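Skarnmont Latdale Perforated Wall and Counter Panel

Home / Storage and Display / Panel Systems / Latdale

Product overview

The Latdale panel is a perforated steel storage surface for schools, studios, community kitchens and retail workrooms. It may be fixed to a wall, set into a counter frame or laid flat as a working surface. The same panel is used in all three positions, and institutions that rearrange their rooms from year to year can move it without buying new parts.

Skarnmont has supplied the Latdale to public and private customers since the closing of its earlier Golar line. Customers who still own Golar panels will find that the hole spacing is unchanged. Golar hooks, pins and shelf brackets fit the Latdale panel. Golar corner trims do not, as the edge of the new panel is folded deeper.

Sizes and finishes

The panel is offered in two sizes. The standard panel measures 1,000 mm by 1,000 mm and has 1,554 holes, including those along the fixing border. The half panel has the same height and is intended for narrow walls, door reveals and the ends of counters.

Available finishes are white, stone and charcoal. All finishes are matte powder coat over galvanized steel. White is kept in stock throughout the year. Stone and charcoal are coated to order and normally leave the factory 10 working days after an order is confirmed. Orders placed in June may take longer, as this is the period in which most school orders are processed.

Small differences in shade can occur between production runs. Customers fitting a large wall are advised to order all panels together – including any spares – and to quote the earlier order number when adding to an existing installation.

Load and fixing

Each standard panel carries an evenly distributed load of 100 kg when fixed to masonry with the rail set supplied. The figure applies to the panel and rails only. It does not apply to plasterboard walls, for which a separate fixing set must be ordered and the advice of a qualified installer obtained.

The rails hold the panel clear of the wall so that hooks can be seated fully. This gap should not be filled. Where a panel is fitted behind a sink or a stove, the sealed edge kit is required along the lower side.

For counter use, the panel is placed in the Matić frame, sold separately. The frame has four adjustable feet and a removable tray beneath the perforated surface. Crumbs, clay dust and small offcuts fall through the holes and are collected in the tray, which slides out from the front.

Accessories

Single hook, short
Single hook, long
Double hook for handled tools
Shelf bracket, sold in pairs
Rod for paper rolls
Upright pin for plate and lid storage
Sealed edge kit
Plasterboard fixing set

Pins and hooks are pressed in by hand and released with a quarter turn. No tool is needed. Accessories are supplied in plain steel unless a color is stated on the order form.

Use with tableware and ceramics

The flat panel is often chosen for rooms in which glazed ware is stored or finished. Air passes through the surface, and pieces may be left on it to drain after washing. 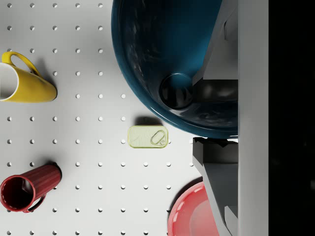
Heavy pieces should be set down on the panel and lifted off again. Dragging an unglazed foot across the surface will mark the coating in time, and such marks are not covered by the warranty. Felt or cork pads are suitable under rough-footed ware. Rubber pads may stain the white finish and should be avoided.

Cleaning

Wipe with a soft cloth and mild soap. A bottle brush may be used for the holes. Do not use scouring powder, bleach or wire wool – these will break the coating and expose the steel. Panels should be dried after cleaning, with particular attention to the folded edge.

Ordering and returns

Orders are accepted from institutions and from individual customers. Institutions may request a written quotation, which remains valid until the end of the following month. Delivery is to the ground floor entrance unless another arrangement has been agreed in writing.

Unused panels in their original packing may be returned for credit. Panels coated to order and opened fixing sets cannot be returned. Damage in transit should be noted on the delivery slip before it is signed.

Related products

Matić counter frame
Latdale half panel
Golar replacement hooks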